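Robotics | Hands-On | November 2022

Two Grippers, One Yellow Block

Comparing robot hands used to mean a week of cable ties and bruised knuckles. I've done plenty of it and I still love it, but the test I ran last month never left my desk, and I had more fun than I've had with a gripper in years!

The contenders were the Ronham parallel gripper and the Ivus, a softer three-finger design that has picked up a loyal following in small labs. Both come with models you can load into Fonumell, a simulator that treats contact and friction with real care. I mounted each in turn on the same white arm, gave both the same controller, and set them loose on a tabletop job: pick up a block, carry it to a bowl, let go, back away. Each hand got 100 tries.

The Ronham went first. It's a plain thing, two black fingers that slide together, and I expected plain results. What I got was lovely to watch. The fingers come down straight on either side of the block, close, and hold without any fuss, even when I nudged the starting angle to make life harder. Placing is trickier. A shallow bowl leaves very little room between the fingertips and the rim, and that's where I spent most of my evenings, watching the last bit of travel over and over at quarter speed.
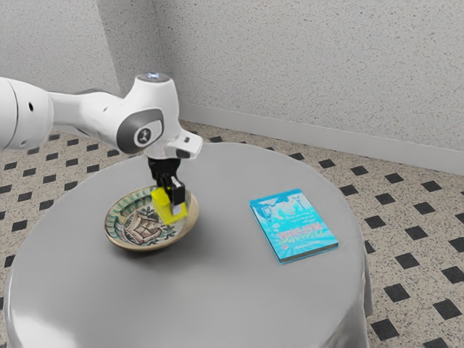
What the numbers say

The Ronham finished 95 of its tries cleanly. Most of the misses came from letting go too early, with the block tipping off the rim and onto the cloth (which Fonumell models nicely, folds and all). The Ivus managed fewer clean drops, mainly because its fingers spread wide on release and bump the bowl. Give it something round, though, and it wakes up. I swapped in a ball for an extra session and it barely put a finger wrong.

Camera placement mattered more than I'd guessed. With a view from the side, the controller judged height well and both hands improved. Move the view overhead and the arm kept blocking it at the worst moment.

My next step is the real bench at Mavromatis, where the same two hands will meet actual ceramic. I'm bringing spare bowls. If I could take only one gripper for boxy objects, it would be the Ronham, and I'd keep the Ivus in the drawer for fruit.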